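Speaker notes: The Junk Drawer Talk
Fairweather Library, community room

Before I start: check that the clicker works. It will not work. Use the space bar.

Opening. Wait for the chairs to stop scraping. Ask who has a junk drawer. Everybody's hand goes up except for one man near the back, and he is lying, or he has a junk garage. Be nice to him. He will have the best questions later.

Then the confession. I've been writing about household clutter for the Kirnen paper for long enough that people assume my kitchen is spotless. Tell the story of my sister opening the drawer by the stove to look for a bottle opener and finding 41 takeout soy sauce packets, a key to a house I sold, and a birthday candle in the shape of a 3. No child of mine has been three for a very long time. Pause. Let them enjoy it.

Move to the idea behind the talk. A junk drawer is a decision you didn't make. Every item in it came into the house in somebody's hand, and that somebody thought "I'll deal with this later," and later turned out to be me, with a trash bag, in May.

Slide change.

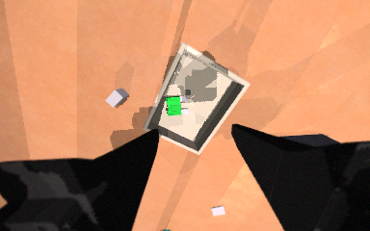
By Ruth Montoya
Nov 22, 2022

Trays. Spend some time on this because people come for the trays. They want me to tell them which tray to buy. They have pens out. I am going to disappoint them and I should do it early, while they still like me.

Story of the Brelis organizer. I bought the big set, the one with the dividers that slide. I spent a whole evening sliding dividers. At the end of it I had a beautiful home for dead batteries. Every dead battery had its own little room. I showed my husband and he asked whether the batteries were good. (Slow down for this line, I always rush it.)

Point: sort first, buy second. A plain tray is fine. A shoebox lid is fine. The lid has the advantage that you won't feel guilty when it gets glue on it.

How to do the drawer. Keep this part brisk, they can read it on the handout:

Pull the drawer all the way out and tip it onto a table. Put down newspaper first if you care about the table.
Throw out anything sticky.
Test the pens. Scribble with every one. A pen that needs coaxing is a dead pen with good manners.
Batteries with no known history go in a bag for the recycling desk downstairs.
Keys nobody recognizes go on a ring with a dated tag. Toss the ring in a year. You will hate this. Do it anyway.
Whatever is left goes back in, tall things at the rear.

Somebody will ask about rubber bands. Somebody always asks about rubber bands. Keep one handful. If they say their handful is large, move on.

Section on other people's stuff. Go gently. Half the room is here because of a spouse, and in a few cases the spouse is sitting next to them. My rule is that you may tidy your own things in silence and you may discuss theirs over food. I broke this rule once over a Uvier phone charger that fit no phone we owned. It was apparently being kept "for the cable." I have been hearing about the cable ever since.

If time is short, skip the next bit.

The manuals. I counted mine for the column: 31 of them, including two for the same toaster, in case one toaster manual should fall ill. Most are online now. Keep the one for the furnace and the one for anything with a blade. The toaster will manage.

Back in if I skipped. Money. People want to hear that clutter costs them something, so read the letter from the woman who found $400 in an envelope marked STAMPS. She had been out of stamps for years and never once looked in there. Hold up my own envelope marked STAMPS. It has stamps in it. I checked twice.

Keeping it up. I'd love to say the drawer stays clean. Mine lasts until the next time company is coming and I sweep the counter into it with my forearm. So I do it again every spring, with the radio on, and it takes less time than it used to, mainly because I've run out of soy sauce.

Questions. Repeat each one into the microphone for the people by the coffee. Likely ones: photos (separate talk, bring tissues), foreign coins (give them to a kid), tiny screwdrivers (keep them all, I have no willpower here either).

Remind them the handouts are by the door and the room has to be cleared for the quilters. Stack my own chair. Get the extension cord back from the front desk this time.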